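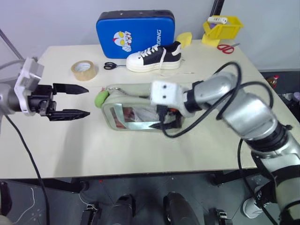 A gripper is the part of a robot arm that takes hold of things. At the Estwood Robot Club, the students are learning how to program a pair of arms to clear a table. The simplest kind of hand is called a parallel gripper. It has two flat fingers that slide toward each other and stay in line, like the jaws of a wrench. The black gripper over the club's table is this kind, and its fingers are open wide. Beside them is a fuzzy green pompom on the end of a pouch. A pompom squashes when it is squeezed, so the fingers can close a long way before they meet much resistance. A roll of packing tape is different. It hardly squashes at all.

How does the arm know where to go?

Each arm has several joints. A joint is a place where the arm can bend or turn, like your elbow. Every joint has a motor and a sensor that measures its angle. The computer reads all the angles and works out where the fingers are. This calculation is called kinematics (say "kin-uh-MAT-iks").

The club's program is named Budard. It repeats the same steps for each object:

1. Find the object with the camera.
2. Open the gripper wider than the part to be held.
3. Move the fingers to either side of it.
4. Close until the motor feels a push back.
5. Lift, carry and let go.

Step 4 takes the longest to get right. If the grip is too weak, the object slips. If it is too strong, a soft object can be crushed. The students change one number at a time, run the program again and write down what happened.

What is a good score?

In September the club began training for the Hurkelberg Table Challenge. A team has 6 minutes to move its objects into a bin. The most points a team can earn is 100, and a team needs 70 to reach the final round. Dropping an object costs points. Knocking one off the table costs more.

Words to know

Gripper: the hand of a robot arm.
Joint: a place where the arm bends or turns.
Sensor: a part that measures something, such as an angle.
Kinematics: working out position from angles and lengths.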